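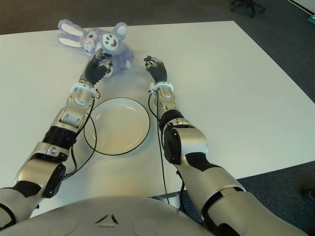

Solange Bouchard

Home Stories Poems Archive About
Search this site Enter keywords Go

The rabbit was on the white table when Florence came in from the porch. It was lying on its side with both ears out to the left, and she knew it by the round white patch with the smiling face.

"Where did you find it?" she asked.

"Bottom of the cedar chest," Bilal said. "Under the November coats."

Florence had told her sister it was lost. She had told her that on the phone, 9 years ago, and then she had written it in a letter to Pernham so there would be no more calls. Colleen had wanted it for the baby. Florence had wanted it too — she had no baby and no reason, she just wanted it.

She put her keys down and touched one ear. The lining was white. The fur was the same gray purple she remembered.

"It's a nice one," Bilal said. "Do you want it in the sale box?"

"No."

"The trash?"

"No. Is there any of that brown paper left?"

He went to look. She sat down and tried to think what to write on a card. The baby would be in fourth grade now and would not want a rabbit. Colleen might not either.

Bilal came back with the paper and a roll of tape. Florence wrote the address first — she still had it by heart — and then she folded the ears in and began to wrap.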